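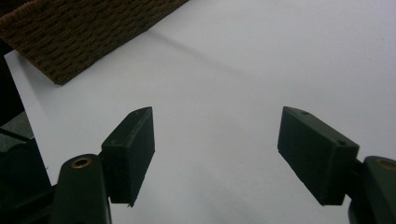 Pulside, Saststead 태양광 단지에 축전 설비를 연결

인쇄하기 | 이메일로 보내기

Pulside는 Saststead 태양광 단지에 새 축전 설비를 연결하였다고 밝혔다. 이 설비는 2월부터 시험 운전에 들어갔으며, 낮에 생산된 전기를 저장하였다가 저녁 시간에 지역 전력망으로 보내는 역할을 한다. 설비의 최대 출력은 30메가와트이다.

Saststead 단지는 낮은 언덕의 남쪽 경사면에 자리하고 있다. 맑은 날의 정오 무렵에는 발전량이 지역의 수요보다 많아지는 경우가 자주 있었고, 그때마다 운영실은 일부 인버터의 출력을 낮추어야 하였다. 지난해 이와 같은 출력 제한은 모두 267시간이었다. Pulside는 축전 설비가 정상 운전에 들어가면 이 시간이 크게 줄어들 것으로 기대하고 있다.

"우리는 이미 생산할 수 있는 전기를 생산하지 못하고 있었습니다. 새 패널을 더 설치하는 일보다 이 문제를 먼저 해결하고 싶었습니다." Pulside의 기술 책임자 Salvador Lobo의 말이다. 그는 첫 시험 기간 동안 설비가 오전 11시부터 충전을 시작하고 오후 6시 이후에 방전하도록 설정되어 있다고 설명하였다. 이 시간표는 계절에 따라 다시 조정될 예정이다.

설비에 사용된 배터리는 인산철리튬 방식이다. 배터리 모듈은 컨테이너 안에 설치되었고, 각 컨테이너에는 독립된 냉각 장치와 화재 감지 장치가 있다. 전력 변환 장치는 Perkuneck에서 공급하였다. Perkuneck의 변환 장치는 충전과 방전을 양방향으로 처리하며, 전력망의 주파수가 정해진 범위를 벗어나면 자동으로 출력을 조절한다. 두 회사는 이전에 Macedo 변전소의 소규모 시험에서도 함께 일한 경험이 있다.

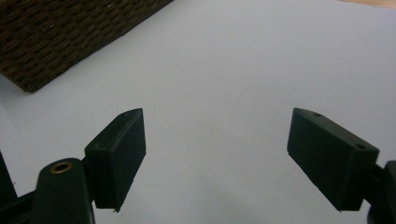 흰 표면 위에서 서로 마주 보는 짙은 녹색 그리퍼 패드

Macedo에서의 시험은 Saststead 사업의 기초가 되었다. 당시 두 회사는 배터리와 변환 장치 사이의 통신 지연을 조사하였고, 제어 프로그램을 여러 차례 수정하였다. 시험 중에 3000회가 넘는 충전과 방전의 전환이 기록되었다. Lobo는 그 기록이 없었다면 이번 설비의 제어 방식을 결정하기가 어려웠을 것이라고 하였다. 특히 구름이 빠르게 지나가는 날에는 발전량이 짧은 시간 안에 올라가고 내려가기 때문에, 변환 장치가 지나치게 민감하게 반응하지 않도록 하는 것이 중요하였다.

공사는 지난가을에 시작되었다. 먼저 단지의 서쪽 끝에 콘크리트 기초를 만들고, 그 후에 기존 변압기까지 지중 케이블을 설치하였다. 비가 많이 온 두 주 동안에는 굴착 작업이 중단되었지만, 전체 일정에는 큰 변화가 없었다. 케이블의 절연 시험과 변압기의 보호 계전기 점검은 겨울 동안 진행되었다.

소음에 관한 주민의 질문도 있었다. 컨테이너의 냉각용 환기 장치는 더운 날에 오랫동안 가동될 수 있다. 이에 따라 Pulside는 가장 가까운 주택에서 먼 방향으로 환기구를 배치하였고, 도로 쪽에는 방음벽을 세웠다. 여름에는 야간 소음을 다시 측정하며, 측정 결과는 단지의 안내 게시판에 공개될 것이다.

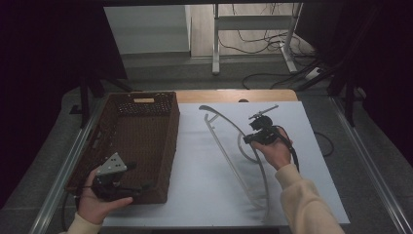
시험 운전은 세 단계로 나누어진다. 현재의 첫 단계에서는 설비가 최대 출력의 절반까지만 사용된다. 다음 단계에서는 출력을 100퍼센트까지 올리고, 연속 운전 중에 배터리 모듈의 온도가 고르게 유지되는지를 확인한다. 마지막 단계에서는 전력망 운영자의 신호에 따라 출력을 바꾸는 시험을 한다. 각 단계가 끝날 때에는 하루 동안 설비를 정지하고 접속부를 점검한다.

Perkuneck은 시험 기간 동안 현장에 기술자 두 명을 두고, 그 후에는 원격으로 변환 장치의 상태를 감시할 계획이다. 예비 부품은 Macedo에 있는 창고에 보관된다. 고장이 발생한 경우에는 해당 컨테이너만 분리할 수 있고, 나머지 설비는 계속 운전할 수 있도록 설계되었다.

Pulside는 시험이 예정대로 끝나면 초여름에 정상 운전을 시작하려고 한다. 설비를 더 크게 만들 것인지에 대해서는 아직 결정된 것이 없다. Lobo는 "적어도 한 번의 여름과 한 번의 겨울을 지낸 다음에 판단하겠습니다"라고 말하였다. 서쪽 끝의 기초 옆에는 컨테이너를 추가로 설치할 수 있는 땅이 남아 있으나, 이를 위해서는 변압기의 용량도 함께 검토하여야 한다.

정상 운전이 시작된 후에는 지역 학교와 주민을 위한 단지 견학도 다시 열린다. 견학은 공사 때문에 지난가을부터 중단된 상태이다. 신청 방법은 Saststead 단지 사무실에서 따로 안내할 예정이다.

인쇄하기 | 이메일로 보내기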